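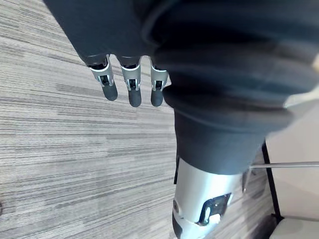
## 4. Dressing the robot and first hand check

Club rules say the Rulline wears clothes at demos. Do this section in order, and do it before the parents arrive.

1. Press the stop button and switch off the Eleck power pack. Wait 9 seconds. Count them out loud if you are the type who counts fast.
2. Pull the dark fabric on from the top and work it down the limb until the hem lies flat. Leave the metal cover below the hem bare.
3. Fold any extra cloth away from the fingers. Safety pins are banned – see the May logbook, page 2.
4. Check the small openings in the finger segments for lint. Use the soft brush, never your breath.
5. Switch on, open the hand panel and set grip force to 800. The number has no units. We have asked.
6. Run `open`, then `close`, 2 times each. Watch the cloth as well as the fingers.

> **Caution:** If a finger catches the fabric, hit stop. Do not pull. The robot is stronger than the sewing.

**Note:** The Obeidat practice room has carpet, and the Reltamov hall has a polished floor. Redo step 6 after every move between them, including the move you swear was only for a minute.

If the fingers stall on `close`, go back to step 3. It is nearly always step 3.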